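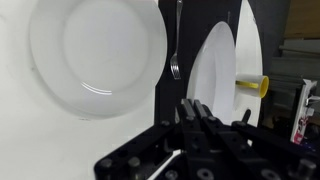

Lillik (software)

Lillik is a software stack for tabletop manipulation with robotic arms. It combines a perception module, a grasp planner, a motion layer and a set of logging tools, and is used mainly for handling household objects such as plates, cups, cutlery and books. The project began as an internal tool at Mondden, a small robotics software firm, and was later split into separate packages so that each part could be replaced on its own. This article describes the release current as of 2023-09-03.

Perception

Lillik takes colour images from one or more fixed cameras and from a small camera mounted at the wrist of each arm. The fixed view is used to find objects and assign each a rough position. The wrist view takes over during the approach, when the gripper itself hides much of the target from other angles.

Glossy white crockery is a known weak point. A white plate against a white surface offers little contrast, and reflections can be mistaken for an edge. The segmentation package, named Pagano, handles this by fitting an ellipse to whatever part of the rim it can find and rejecting bright regions that shift with the camera instead of with the object. Plates seen nearly edge-on are fitted with a separate model, as a face-on template gives poor results at steep angles.

The gripper is always present in the lower part of the wrist image. Pagano masks it out using the known joint positions of the fingers, with a margin of 13 pixels. Users who fit different fingers have to regenerate the mask, a step that is often missed — the usual symptom is a phantom object that follows the arm.

Grasp planning

The planner samples 192 candidate grasps per object and scores each for reach, clearance and expected contact area. Most candidates are discarded at the clearance stage. For plates, the scoring favours holding the rim between two parallel fingers with the face of the plate tilted, leaving the centre well untouched.
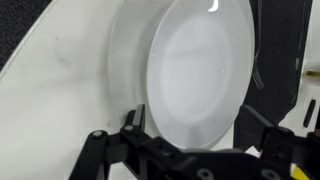 A white plate held at its lower edge by a two-finger gripper, viewed from the wrist camera.

Once the fingers close, the planner compares the measured finger gap with the expected thickness of the rim. If the two disagree, the grasp is marked as doubtful and the arm pauses before lifting. Stacked plates can trigger this check when the fingers take hold of two rims at once.

Control

Motion is generated by a trajectory optimizer and sent to the arm as joint targets at 40 hertz. A lower-level controller, supplied with the arm, smooths between the targets. Lillik does not replace this controller and has no access to motor currents, so contact has to be inferred from position error and finger travel.

Where two arms share a workspace, each reserves a volume before moving. A reservation lapses if the arm has not entered it within a set time. The scheme is conservative and can leave one arm idle while the other works at the far side of a table. A finer-grained version was added in May but remains switched off by default.

Tooling

Skurkier is the recording and replay tool. It stores wrist images, fixed-camera images, joint states and planner decisions against a common clock, and lets a developer step through an attempt one decision at a time. Planner changes are tested by replaying stored attempts and comparing the grasps chosen. The standard test set has 13 table layouts, several of them deliberately cluttered, with flat items such as rulers placed beside taller ones. 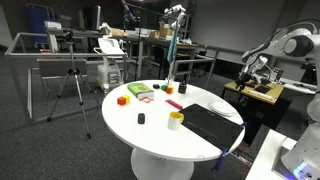

Limitations

Lillik assumes rigid objects. Cloth, straps and loose cables are treated as obstacles and cannot be selected as targets. Transparent items are not supported. Calibration between the fixed and wrist cameras drifts if a tripod is bumped, and the software gives no warning of this until the position estimates from the two views differ noticeably.

See also

Grasp planning
Visual servoing
Motion planning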